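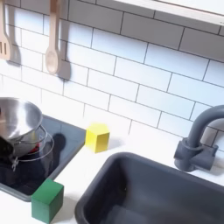 Salinas Drift review: a small racing game worth its download

Salinas Drift is a kart racer from Brendholm, out now on console and PC. I played the PC version with a controller, mostly in the evenings.

There are two main circuits. Bisau is the easy one, wide and flat. Zandstead has tight corners and a nasty jump before the finish, and my best result there is still 102nd on the online board.

Handling is good once you turn the steering assist off. The engine noise gets tiring, so I played with the sound low. Colours are bright and the menus are quick.

Karts are unlocked with coins. A decent one costs 384 and the top one costs 1000, and a win pays very little. Expect to repeat races. Split screen works for two players but you can't save a season in that mode.

Good for short sessions. I'd wait for a sale if you only play solo.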